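Dellel: a word list for fruit and veg

README

Hello, and thanks for downloading this. Dellel is a plain text list of names for fruit and vegetables as people say them at home and at the market, with the region each name came from and a note on how it's used. I started it because my gran and my neighbour could not agree on what to call a swede, and it has rather got away from me since.

There are 811 entries in this release. Most are English, a good chunk are Portuguese (my own family's, so expect a lean towards the kitchen), and there's a small Spanish set that I gathered over one long October in Toledo, mostly by standing near greengrocers and being nosy.

What's in the folder

words.txt is the main list, one entry per line.
regions.txt explains the region codes.
maybe.txt holds the names I've only heard from one person. Please don't treat these as settled!
notes.txt is me rambling, and you can skip it.

Each line in words.txt has 4 parts with a tab between them: the name, the standard name, the region code and a usage note. The note is often blank. If a name covers more than one thing (and "lime" is a terror for this) it gets a line for each meaning.
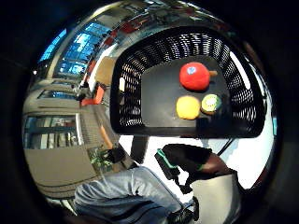

Apple, lemon and half a kiwi in a black basket.

How I collected the names

Mostly by asking. I'd say "what do you call this?" and write down the first answer, then ask what their parents called it, and that second question is where nearly all the good stuff came from. Spelling is whatever the speaker wanted. Where they didn't mind, I went with the commonest spelling I already had, so you'll see a few oddities sitting next to very tidy entries.

About 300 would have been a nice small list to keep clean, I know. I did try stopping there, at 300 exactly, and then a friend sent me a shoebox of old seed packets.

Things I've left out: brand names, Latin names, anything rude (there's more of that than you'd think, especially around marrows), and names that only ever turned up in cookery books.
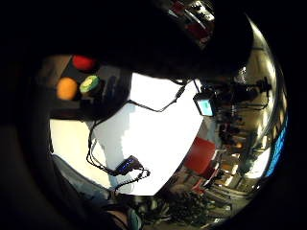 Known problems

The region codes are too big. "North" is doing far too much work and I want to split it before the next release.

Onions are a mess. Spring onion, salad onion, scallion and green onion all point to each other, and if your script follows those links it will go round in circles. Set a limit.

Accents got mangled in 30 of the Portuguese lines when I moved the file between two computers. I've fixed the ones I spotted. If you see a question mark in the middle of a word, it's one of those, so do send it over.

Using it with other tools

It loads happily into Tason if you tell it the file is tab separated. Pleseck wants a header row, so add one at the top: name, standard, region, note. A spreadsheet works too, only watch that it doesn't decide to turn your region codes into dates.
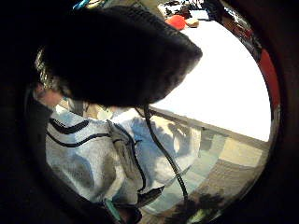

Dirceu Damasceno

Sending me new names

Yes please! Put the name, what it means and where you heard it, even if that's just "my aunt, near the coast". I go through the new ones on a Saturday with a pot of coffee, so don't fret if it goes quiet for a few days. Corrections jump the queue.

Please don't send whole lists copied from a website, as I can't tell who said what and they end up in the bin.

Licence

Free to use, change and share, for work or for fun. A mention of Dellel would be lovely. If you make something with it, a quiz or a tea towel or whatever, I'd love to hear about it.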